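Drargate counts its tables, and wishes it hadn't

2024-07-24

The town of Drargate has finished its first full count of outdoor café seating, and the result is 2,742 chairs. The town's permits allow for 1,475.

The difference, which comes to most of a small stadium, has been sitting on the sidewalks of Haslam Street and the old market square for anyone to see. Quite a few people have been sitting on it. But until this month the town had never put the permits in one pile and the chairs in another, and now that it has, it would rather like to stop talking about the matter until after the summer.

That looks unlikely. The report went up on the town website early in July under the title "Sidewalk Furniture: Baseline Findings," a name plainly chosen by someone hoping it would not be opened. By lunchtime it had been printed out and taped inside the door of the bakery on the corner of Haslam and Mill, with the bakery's own entry circled in red. The bakery has a permit for four chairs. The count found four chairs. The owner has let it be known that she is available for interviews.

Other businesses have been harder to reach. The Dunik, a coffee shop that holds a permit for 10 chairs, was found to have enough of them to run the length of its own front window, the front window of the shoe repair place next door, and a good part of the alley behind. Its manager told the council that the chairs in the alley were in storage. Asked why they had people in them, he said it was a warm evening.

The rules themselves date from a time when Drargate had 2 cafés and both of them closed at four. A business may put out as many chairs as its permit states, on the part of the sidewalk directly in front of it, as long as a stroller can get by. The rules do not say how wide a stroller is. They also say nothing about benches, stools, upturned crates, or the low wall outside the pharmacy, which three separate restaurants now list on their websites as a terrace.

Percy Mosquera, who walks Haslam Street twice a day with a cart of flowers for the market, was one of the people who asked for the count in the first place. He says he has nothing against chairs.

"I like a chair," he said. "I sit in one at home. But I used to go down this street in a straight line, and now I go down it like I'm skiing."

Mosquera spoke at the July council meeting, where he had been given three minutes and used most of them getting to the microphone. The aisle had been narrowed by extra seating, brought in to handle the turnout.

The meeting ran late. A number of café owners argued that the permits were out of date and that visitors come to Drargate to sit outside, there being not a great deal else to do in Drargate. One pointed out that the town's own tourism leaflet has a photo of the market square on the cover, taken at the height of the season, and that by the new figures almost half the seats in it are against the law. The leaflet is being looked at.

People who live above the cafés took another view, mostly to do with noise. Metal chairs on stone seem to be the main complaint, in particular at closing time, when they are dragged inside one after another by somebody thinking about his bus. A resident of the square played the council a recording she had made from her bedroom window. It was agreed that it was very bad. It was also agreed, after some discussion, that she did not need to play the rest of it.

Then there is the matter of the tables, which the count left out. The form had a box for chairs and a box for umbrellas, and the tables fell in between. Pison, the furniture rental business that supplies a fair share of the cafés on the square, offered to send over its own list, then took the offer back when it was explained what the list would be for.

The council has put forward a plan, of a kind. Every café will be asked to apply again, this time with a drawing. Anyone over the limit will get a letter. Anyone still over the limit after that will get a second letter, which the town clerk described as firmer. Fines are possible under the rules, but the amount was set so long ago that collecting one would cost more than the fine brings in, and the clerk did not seem keen to be the first to try.

A proposal to paint lines on the sidewalk, showing where the chairs must stop, was put off until the fall. The painters would need the sidewalk clear to do it, and there was some doubt in the room about where the chairs would go in the meantime – the alley behind the Dunik was mentioned, and got a laugh from everyone but the man from the Dunik.

One thing has changed already. Several places along Haslam Street have begun taking in a row of chairs each morning, at the hour when the town office opens, and putting it out again when the town office goes to lunch. Mosquera says this has made his early run a good deal easier. The later one is as before, except that the chairs are now closer together.

The shoe repair shop, which has never served coffee and has no plans to, has applied for a permit of its own. Its owner would like four chairs, he wrote on the form, so that he can put them in front of his window and have some say in who sits there. The application is under review – the clerk expects to be able to answer it once the drawings are in, and has asked that they be to scale.

Forms for the new permits can be picked up at the town office during opening hours. There is a waiting area, with seating.

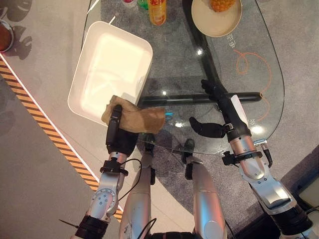
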